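Home | Practice Notes | Gallery | Glossary | Contact

Gripper Handling of Soft Foods: Work at Hand

Compiled by Koen Jacobs for the Clornura practice group

The gallery accompanies the Clornura practice note on gripping soft and deformable foods with rigid fingers. It is meant for people who set up cells, write cell procedures, or sign off on them. The note covers steamed and baked dough, filled dumplings, soft fruit, and set desserts. It does not cover raw meat or fish, which have their own note, and it does not replace the food law or machine safety law that applies at the site.

Clause numbers refer to the current edition. Readers still working from the Ostova draft should check the numbering, as the old section on utensils has been split and the clauses on cables have moved forward. The word "shall" marks a requirement of the note. The word "should" marks a recommendation, and a site that departs from it is expected to write down what it does in its place.

Scope of contact

Clause 2 sorts every surface in the cell into one of three zones. The food zone is any surface that touches the product in normal work. The splash zone is any surface from which liquid, crumbs, or condensate can reach the product. The outer zone is everything else. Zoning is done with the gripper in its lowest and most tilted working position. Cells zoned from a drawing of the gripper at rest have had to be zoned again in most of the reviews Clornura has carried out.

A finger is assigned to the food zone over its full length if any part of its inner face touches product. The upper face and the notch or step near a tip are included. The hand body is assigned to the splash zone when product is held above it and to the food zone when there is no gap between product and housing. Where the gap changes with product size, the smallest gap governs.

Materials

Bare aluminum is permitted in the food zone for dry handling and for trials. For production with wet, salty, or acidic product, the finger shall be coated, sleeved, or made of stainless steel. Sleeves shall be of a color that does not occur in the product. A torn sleeve ends the batch, and the missing piece is to be found before the line restarts.

Sharp inside corners collect dough. The note asks for a radius on all inside corners in the food zone and gives values in its annex. Stepped profiles are accepted where every step can be reached by the brush specified in the cleaning procedure. The brush is named in the procedure by type and size, and a substitute needs approval.

Grip

Clause 5 deals with force and with placement of the contact. The main points are these:

- The grip shall be taken on the lower sides of a molded or pleated product. Decorated, glazed, or folded tops are left free.
- Opposing contacts should be at the same height. A height difference produces a turning force on the product, and soft dough will rotate before it slips.
- Force is set on the softest acceptable piece in the batch. Setting on an average piece is not accepted.
- A new force setting is tested over 30 consecutive picks with inspection of every piece. A dent that has not recovered by the end of the inspection counts as a failure. The setting is rejected at 3 failures.
- Closing speed is recorded together with force. A record of force alone is incomplete.

Hendriks, which makes the Esetti range of bench grippers, asked during review whether the test could be run on dummy product. The answer in the current edition is that dummies may be used to find a starting value and for training, and that the recorded test shall use real product from the line.
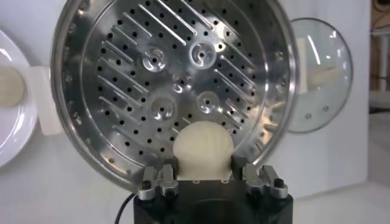
Clornura Practice Notes, Vol. 3, p. 694

Side grip on a pleated bun, held upright. The inner fingers press on the lower sides and the pleated top stands free above the grip (clause 5). Hex screw heads are set into the upper faces of the outer fingers (clause 6). The perforated steamer tray and the glass lid are both utensils under clause 7. A thin black cable leaves the lower left of the gripper body (clause 8).

Fasteners

Clause 6 takes up more of the review meetings than any other. A screw head in an upper face holds flour and condensate in its socket, and the socket is the part of the finger least often cleaned. The note therefore applies different rules by zone.

In the food zone, an open socket facing upward is not permitted in production. The head is to be plugged, capped, or replaced by a fastener entered from below. In the splash zone, an open socket is permitted if it is on the cleaning list and is brushed out at every product change. For trials and teaching work, open sockets are permitted in both zones on the condition that the product is not served or sold.

Plugs and caps shall be metal-detectable. Thread locking compound shall be of a food-grade type, and its use is recorded by finger and by position. Fasteners are checked for torque at the start of each shift, before the fingers are cleaned, so that any compound disturbed by the check is removed by the cleaning.

Small fittings and open holes in the top surface of a hand body are treated the same way as sockets. If a hole has no function in the installed configuration, it is closed. The assessor is entitled to ask what each open hole is for, and the cell file should contain the answer.

Utensils and fixed items

Clause 7 covers trays, racks, lids, plates, and stands inside the reach of the arm. These are kitchen items in origin and are seldom shown in the machine drawings, which leaves them outside the risk assessment unless somebody adds them.

Every utensil within reach shall be listed. The list gives the item, its position, how it is held in that position, and what happens if the arm touches it. A leaning item is listed as leaning. For production, anything that can fall into the work area shall be held by a stand, a slot, or a clip. Leaning against another item does not count as being held, even where the other item is heavy.

Glass is permitted within reach only if the site has a written glass breakage procedure. The procedure covers stopping the cell, clearing the product, inspecting the fingers, and releasing the cell again. Clear lids may be replaced by polycarbonate or metal lids, and for production cells the note recommends doing so. Where an operator needs to see into a covered vessel, a camera or a timed cycle may serve.

Polished steel rims and glass both reflect the overhead lighting. If the cell relies on a camera for locating product, the reflections shall be present during commissioning in the same form as in later work. A tray moved, polished, or tilted to another angle after commissioning is a change, and the location test is repeated. Pale product on a white surface is a known weak case for location by camera. The annex recommends a contrasting mat or a change in lighting angle, and prefers the mat.

Perforated trays need a further check. A fingertip or a notch can enter a hole or catch on a raised rib. The smallest feature of the finger is compared with the largest opening of the tray, and the approach height is set so that the two cannot meet. The check is made again whenever either part is replaced by one from another supplier.

Cables

Clause 8 requires that a cable leaving the hand body be led away from the food zone and not pass above product in any working position. Loops large enough to catch a utensil are not permitted. The cable jacket is cleaned with the same agent and at the same interval as the hand body, and the jacket material is checked against the agent. Fabric sleeving is not accepted in the splash zone. Cable ties are cut flush, and the cut ends are collected.

Strain relief is inspected monthly. The inspection is done by moving the arm through its full working range at reduced speed with the cell empty and one person watching the cable only.

Records

The cell file contains the zoning sheet, the force test, the utensil list, the cleaning list, and the change log. Photographs are accepted as part of the utensil list when the clause numbers are noted beside them. A photograph does not replace a measurement. Force, closing speed, and gap are entered as values with the name of the person who took them and the instrument used.

Files are kept for the life of the cell and 3 years after it. Paper files are accepted. A file held only on the cell controller is not accepted, as controllers are replaced and wiped in the course of service.

Changes under discussion

The rule on bare aluminum may be tightened for trial cells in which the same fingers are used for more than one product. A proposal from Ostova would also extend clause 7 to fixed items just outside the reach of the arm if product or tools can be pushed into them. Comments on both go to Koen Jacobs through the contact page and should quote the clause number and the edition. The comment period closes at the end of April.

Share 3 | Comments 0

Contact | © Clornura Practice Group | Back to top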